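Four hundred tries at picking things up
20 April 2020

So I finally have a dataset! It lives in a folder called flesetti_take3 (take1 and take2 are in the trash, more on that in a bit) and it has 400 episodes in it, every one of them driven by me or by Rosario Mazza, with a keyboard at first and then with the little knob controller I bought in December and swore I'd use for video editing. I have not edited one video.

For anyone who skipped the last few posts: Flesetti is my simulated arm. It exists only inside my desktop, on a simulator setup I've been calling Gorudum for so long that I forget it's just a pile of scripts. The plan is to show the arm how a person would reach for something, many times over, and train a policy that copies us. Plain old imitation. I tried the other way first, where you give it a reward and let it flail, and it spent a whole weekend learning to lean on the table. It got very good at leaning on the table.

The first batch was 151 episodes and I recorded all of them myself in long evening sessions with the window open and the neighbor's dog going. I was so proud of it. Then I trained on it and the arm did this odd swoop to the left every single time before going down, wherever the target was, and it took me two days to work out that it was copying me. I swoop left! I had no idea. I start by sliding over to get a better look past the fingers, and then I come back in. I did it in nearly every episode, so of course that's what it learned. Rosario watched over a screen share and laughed so hard he had to mute himself.

He doesn't swoop. He does something worse, to my eye, where he drops straight down and then stops dead just above the thing and thinks for a while. If you train on a lot of that, you get an arm that drops down and stops and thinks forever. The fix everybody suggests is to trim out the frames where nothing moves, and I did, but I left short pauses in, as a person does need a beat before closing the gripper and I'd like the arm to have one too. I went back and forth on the cutoff and I'm still not sure I got it right. If you've done this with slow drivers, please tell me what you picked.

Take2 died for a much dumber reason. I was saving the camera view and the joint positions from two different loops, and they drifted apart as the session went on, so by the end of an evening the picture was showing one moment and the numbers belonged to another. Nothing crashed. The training curve even looked nice. I only caught it when I played an episode back with the joint values drawn on top and the gripper closed a good bit before it closed, if you see what I mean. Now both get written in the same step and the script refuses to save if the timestamps disagree. Play your data back, people. Play it back with everything drawn on it, and do it on the first night.

What else changed for take3:

I reset the arm to a different starting pose every time. Before, it always began in the same spot, and the policy was lost the moment it found itself anywhere else.

We keep the fumbles. If I miss, I open up, back off and go again, and that stays in the episode. The early versions only had clean grasps, and so the arm had never seen what to do after a bad one. The ones where I gave up completely go in a separate folder.

The table and floor textures get shuffled between sessions. Morelli (that's the newer computer, named after the pizza place downstairs) handles this without complaint, and the old one used to freeze on anything with wood grain.

After throwing out the give-ups and a handful where the controller disconnected, I'm training on 367 and holding back 20 for checking, all from sessions the training set has never touched. The rest are in the give-up folder, waiting for me to have a clever idea about them. I'm told Tovcombe, the forum I've been lurking on, has a thread on using failed demonstrations, and I'll read it when my eyes recover. 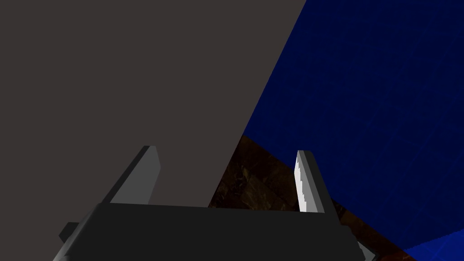 My next job is sorting out the wrist view, which I think is where most of the useful information is and also where most of my headaches come from. When I drive from that view I never think about the arm at all, just the space between the two fingers and how it lines up with what's past them. I start with the gripper wide open and nothing in it, as you can tell, and the white pad on the right finger has turned into my aiming mark without my ever deciding on it. What worries me is that the policy may pick up on that brown grain or the faint grid on the navy blue instead of the thing I want it to reach for, so the next session gets new surfaces again and a fresh set of starting poses. Rosario has promised me an evening of driving if I let him choose the colors. I'm expecting a lot of orange.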